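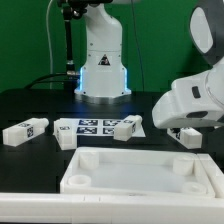
2. What we asked the families

Over one long and very happy May, Younes Bennani and I handed out 320 short questionnaires on evening meals in Hostonwood, and 300 came back - far more than our teacher, Mr. Girard, had told us to hope for! We asked who cooks, who shops and what changes during Ramadan. Another 40 families kindly let us sit in their kitchens and talk, usually over more tea than we could drink.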